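Wood Finishes and Furniture Care
Handout 3: Light-Colored Woods at Home
Instructor: Nelly Chávez

Welcome back, everybody. Last time we ran out of minutes just as we were getting to the good part (my fault, I do go on about shellac), so these notes pick up with pale tabletops and how to live with them.

Reading the grain

Before you put anything on a table, spend some time looking at it from a low angle with the light coming across. Grain is what's left of the tree's growing seasons, and how it shows depends on how the board was cut. A board sawn straight through the log tends to give you wide, wandering bands, while a quartered board gives narrow, even stripes. Veneers can do either one, and I've been fooled more times than I'd like to admit! 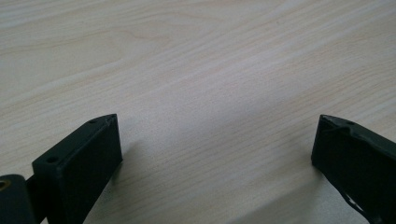 Direction matters for cleaning and for sanding too. Always go with the grain, even when it runs at a funny slant to the edge of the piece and your arm wants to go the other way. Scratches across the grain catch the light and you'll see them every single morning at breakfast.

What the finish does

Folks often ask me what their table is made of when what they really need to know is what's on top of it. Oil soaks in and leaves the wood feeling like wood. Varnish sits on the surface as a film and takes more abuse, though it's a bigger job to fix when it does go. Wax is lovely and soft and hardly protects anything, so think of it as a last coat over something tougher.

For the practice boards we'll be using Platel oil and Vitum paste wax. If you have a favorite of your own at home, bring it along and we'll compare. Test it first on the underside of the piece, please, and leave the test patch for 24 hours before you decide whether you like the color.

Rings, cups and other everyday trouble

A white ring is usually moisture trapped in the finish, and it may well fade if you leave it alone for a few days. A dark ring has generally gone down into the wood, and that's a longer story that we'll save for the September session. Coasters help, of course. So does drying the bottom of a cup before you set it down, which my grandmother did all her life with the corner of her apron.

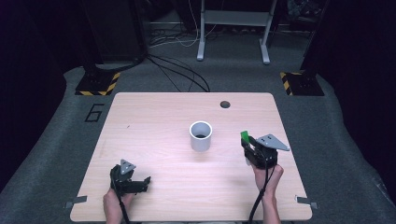

For next time

Bring one small piece you don't mind experimenting on, and a couple of clean cotton rags. Read the Cadier chapter on oils up to page 82.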